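Emthorpe Makers' Help > Builds and Automation

Arm loses its grip on a washing machine door partway through the swing

Posted by Zawadi Rugemalira

I am building an arm in our shared workshop to unload a front-loading washing machine into a basket. The arm is a second-hand Grenico with a two-finger parallel gripper of my own on the end. The fingers are printed, tapered, and have a shallow groove along the inner faces. The controller is an Utano board running position control only. There is no force sensor at the wrist. I can read motor current, but it is noisy.

The unloading part works well enough for now. My trouble is the door. The sequence is:

1. Release the latch by hand (I will deal with this later).
2. Close the fingers on the rim of the door.
3. Drive the gripper along an arc centred on the hinge.
4. Let go once the door is fully open, back off, and move round to the drum.

Step 3 fails. I worked out the arc from a tape measure, taking 300 mm from the hinge to the grip point. The first part of the swing is smooth. At 107 degrees, and nearly always within a degree or two of that, the fingers start to slide on the rim. Either they come off altogether or the arm faults on current.

The rim is raised and curves away at the bottom, so the fingers have little flat surface to hold. The glass also sticks up a long way from the inner side of the door, and the metal latch hook stands next to it. Any grip that reaches in past the rim has to miss both.
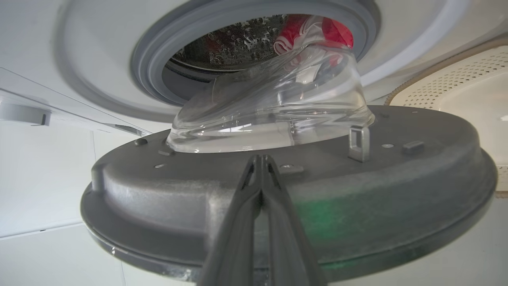
What I have tried

- Rubber sleeve on the fingertips. The slip went away, but the arm faults earlier.
- Slower arc. No change.
- More closing force. The door creaked, so I stopped.
- Gripping lower down on the rim. Slightly worse.

What I want to know

Is this a grip problem or a path problem? If it is the path, is there a sensible way to find the true arc without a force sensor? I would like to avoid fixing a handle to the door, as other people use the machine.

The machine stays where it is between sessions, give or take a few millimetres, but it does walk a little on spin. The basket goes straight in front of it, and I would prefer not to rearrange that. 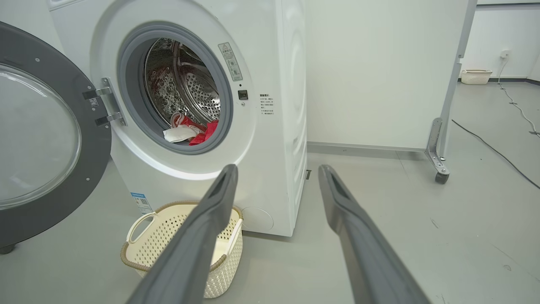
Door fully open, basket on the floor in front of the drum.

The arm base is bolted down, so I can't gain reach by moving it.

tinsnips_and_tea

It's the path. Your rubber sleeve test more or less proves it. With bare fingers the error came out as sliding. With rubber it had nowhere to go, so it came out as motor current. If the grip were the weak part, more friction would have made things better.

The likely cause is your centre point. A washer door hinge usually has its pin set off from the front panel, and the pin is often hidden in the bracket. If you measured to the visible edge of the bracket, your centre is wrong in two directions. An error like that does little at the start of the swing and grows as the door comes round. It would be very repeatable, and yours is.

To find the real centre:

1. Turn off the motors, or put the arm in whatever free-drive mode it has.
2. Close the gripper lightly on the rim with the door slightly open.
3. Move the door by hand and let the arm follow. Stop in several places and log the gripper position. I would take at least 4 points, spread over as much of the swing as you can reach.
4. Fit a circle to the points. Any spreadsheet with a solver will do it.
5. Use the fitted centre and radius in place of your measured ones.

Check how far the points sit off the fitted circle. If they are all within a millimetre, the arm followed properly. If one is far off, the fingers slid at that point and you should take it again.

Also fit a plane to them. Few machines stand perfectly level, and a hinge axis that leans slightly will lift or drop the rim over a full swing. With a long lever like a door that is enough to pull your fingers off.

Last point. Your gripper has to turn with the door as well as move along the arc. If the controller blends position and rotation separately, they can drift apart between waypoints even though both are right at the ends. Put a waypoint every 5 degrees and see if it improves.

Nzioka_bench

just push it. no need to hold it the whole way. pull it open a bit, let go, put the closed fingers behind it and sweep. mine does cupboard doors like that and ive never fitted a circle in my life

only thing is it can swing back if the floor isnt level

Zawadi Rugemalira

Reporting back, as I ended up using parts of both answers.

I did the free-drive logging first. The Grenico has no proper free-drive mode, so I cut the motor power and supported the forearm with a strap from a ceiling hook. The fitted radius came out shorter than mine and the centre was well forward of where I had put it. I had measured to the edge of the bracket, as suspected. The axis leans as well, though by very little.

With the new centre the door opens fully with bare fingers and no fault. I then changed the sequence so that the arm only grips for the first part. After that it lets go, moves to the inner side of the rim and pushes. The push needs a much less accurate path, and it copes if the machine has moved on spin.

The glass was awkward for the push. My first contact point was too close to the middle and a fingertip rode up the side of the bowl. I now push on the flat ring near the rim, away from the hook.
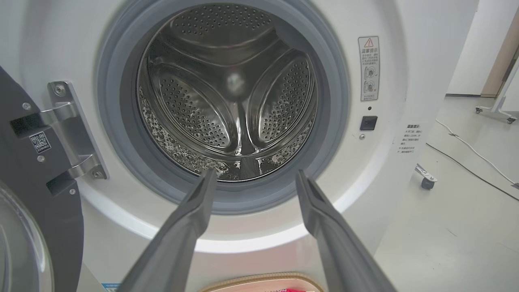 Registering the machine's position at the start of each run was the remaining job. I had been using the edge of the drum opening, fitted as an ellipse in the camera image. It drifted by several millimetres from run to run. The rubber gasket is soft and its folds do not sit the same way each time. The drum is worse as a reference. It is polished, it is full of small holes, and when there is water and foam lying along the bottom the bright specks upset the edge detector. I also thought of using the lifters, but they stop wherever the drum stops, so they say nothing about the cabinet. What I use now is the tall warning label to the right of the opening. It is flat, it has square corners and a red triangle at the top, and it is stuck to the panel. Four corners give me position and rotation in one go. I keep the gasket ellipse only as a rough check that the door is open.

Waypoints every few degrees made a small difference once the centre was right. I kept them.

Still to do: the latch. I have not decided between a pull on the rim with a current limit and some sort of lever. If anyone has released one of these with position control only, please post.

tinsnips_and_tea

Good result. Two remarks on the label. Check that your fit still behaves when a finger hides one corner, and store a reference for the evening as well as the daytime if the workshop has windows. A glossy label under ceiling lights can lose a corner completely.

For the latch, pull in short steps. Move a small distance, wait, read the current, then decide whether to go on. Averaging while the arm is still is much cleaner than reading it on the move.

Reader comments

mossy_relay: Same fault on an oven door. I had the centre out by the thickness of the hinge plate. The circle fit sorted it out in an evening.

Harbourside Dave: What happens when a sleeve is caught in the gasket fold? Mine drags half the load out with it.

Zawadi Rugemalira: It drags half the load out with it. I lower the pull speed and hope the basket is in the right place.

pk_lathe: Could you post the solver sheet? I get a sensible radius but the centre jumps about.

tinsnips_and_tea: Your points are probably too close together. A short arc fits lots of different circles almost equally well. Spread them out.

Nzioka_bench: told you pushing works

Get the Emthorpe Makers' Help newsletter. New threads by email each month from January. You can unsubscribe at any time.

Contact | House rules | Privacy | Copyright Emthorpe Makers' Help and contributors | Back to top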